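4.2 Plates, pads and the laying of the table

The second part of the study concerns the canteen of the primary school in Tonville, where 280 children eat in two sittings. We were interested in how the surface of the table is prepared between the first sitting and the second, when the staff have 30 minutes for the whole room. In the interviews this work was always called "the turning", and the same word is found in the older kitchen notebooks from Wekalthorpe.

The plates are of plastic and were bought in two lots. The staff prefer the light ones, as remains of sauce are easily noticed on them. During the turning, small square pads go from table to table on a plate, and the plate is left on the table when the wiping is finished. The rule of the kitchen asks for one pad on one plate, laid flat inside the rim, so that it does not touch the tabletop. Figure 6 gives the arrangement as we mean it in the rest of this section.

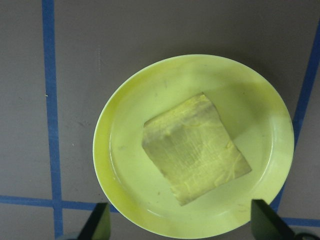 Figure 6. Square piece on a yellow-green plate, grey tabletop.

Levente Tóth objected, when he read our first draft, that a plate is a poor carrier for a pad and that the habit must come from a time when the kitchen had no trays. In his view the children also learn from it that a plate may be used for anything, and he would prefer a shallow box with a lid. We have kept his objection in the text, although the interviews support it only in part. Two of the cooks remembered trays very well, and said that they were given up in the years of the Kelemen kitchen for being too wide for the narrow tables.

The question of hygiene lies outside our material. We can say only that the plates used for carrying are kept on a separate shelf, and that in May, when we followed the work at midday, we did not observe a carrying plate going back among the eating plates. Whether the same separation is kept in Wekalthorpe, where the stock is 200 plates and the shelf is shared, is treated in section 4.3.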